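5. Fitting and setting the fingertip pads

This section covers the two molded pads on the Grarine parallel gripper as built in the Flaletska shared workshop. It assumes the wrist camera is already mounted and the gripper opens and closes under manual control. If it does not, go back to section 4.

Revision of April 7, 2020. Maintained by Ingvild Strömberg.

5.1 Parts and tools

One pair of yellow grid pads, left and right
Two black finger bodies with mounting screws
Hex key supplied with the Grarine kit
Feeler gauge or a strip of printer paper
Isopropyl alcohol and a lint-free wipe
Test cloth, one piece, soft and unhemmed

The pads are cast from Flastix two-part elastomer. Pads from the first batch used a harder mix and slip on fabric. Discard them.

5.2 Mounting the pads

1. Open the gripper fully and switch off motor power at the supply. Leave the controller powered so that the position reading is kept.

2. Wipe the finger bodies and the backs of the pads. Let them dry.

3. Seat the left pad on its finger with the grid facing inward. The back must lie flat along its whole length.

4. Start both screws by hand, then tighten them a little at a time in turn. Stop when the pad no longer shifts under thumb pressure.

5. Repeat for the right pad.

6. Push the fingers together by hand. The pads should meet along one straight seam, with no gap at the tips. Check with the paper strip: it should drag evenly from top to bottom.

CAUTION: Do not overtighten. The elastomer bulges around the screws, the tips splay outward, and thin cloth will drop out of the grip.

Note: If the seam is open at the tips and closed at the base, loosen both screws on one side and reseat that pad. Do not file the pads.

5.3 Setting the closed position

1. Restore motor power. Keep fingers and sleeves clear of the jaw.

2. In the setup program, open the gripper page and select Jog.

3. Close the jaw in single steps until the pads touch. Read the encoder value. On the workshop unit it is close to the upper end of the range, which runs from 0 to 4000.

4. Back off 26 counts and store this value as CLOSE_SOFT.

5. Return to the contact point, close a further 26 counts, and store this value as CLOSE_FIRM.

6. Set the current limit to 5 percent for the first trials. Raise it only if the cloth slides during the pull test in 5.4.

CAUTION: A current limit above 30 percent can strip the printed drive gear. The gear is not covered by the spare parts box.

5.4 Checking the grip on cloth

Cloth is a better check than a rigid block. A block hides a crooked seam, and a fold of fabric shows it at once. Use the same piece each time so that results can be compared.

1. Lay the test cloth on the work surface and pinch up a fold by hand.

2. Bring the jaw down over the fold with the pads fully open.

3. Close to CLOSE_FIRM. Watch the camera view while the jaw moves.

4. Confirm that the cloth is held between the tips of the pads and is clear of the finger bodies on both sides.
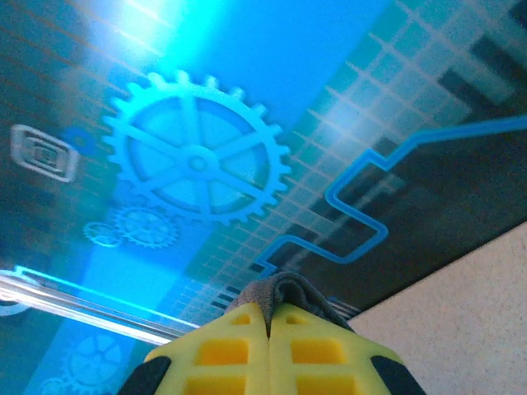

Lemlem Tekleab: I had to go well past 26 counts before a thin T-shirt would stay put. With the old hard pads no setting worked at all. If you are on the soft pads and it still slides, look at the seam again before you touch the current limit.

The offset given in 5.3 is a starting value. Increase it in small steps for thin knits and reduce it for felt or fleece. Write the final value on the label inside the controller lid.

5. Pull the cloth lightly along the line of the seam, then across it. It should not creep in either direction.

6. Open the jaw. The cloth should fall free. If it clings to the grid, clean the recesses with a dry brush.

7. Repeat the cycle 100 times with the script grip_cycle. The script stops on the first position error and writes the cycle number to the log.

Note: Lint collects in the recesses during the cycle test. Brush the pads when it ends, and again after any long session with fleece.

5.5 Faults

Jaw stops before the pads touch: the stored zero has been lost. Home the gripper and repeat 5.3.

Cloth turns in the grip: only one corner of the pads is making contact. Repeat step 6 of 5.2.

Motor hums with the jaw closed: CLOSE_FIRM is set too deep. Reduce it until the hum stops, then repeat the pull test.

Pad edge torn or a grid rib missing: replace both pads. A new pad against a worn one will not close evenly.

Continue with section 6, Camera alignment.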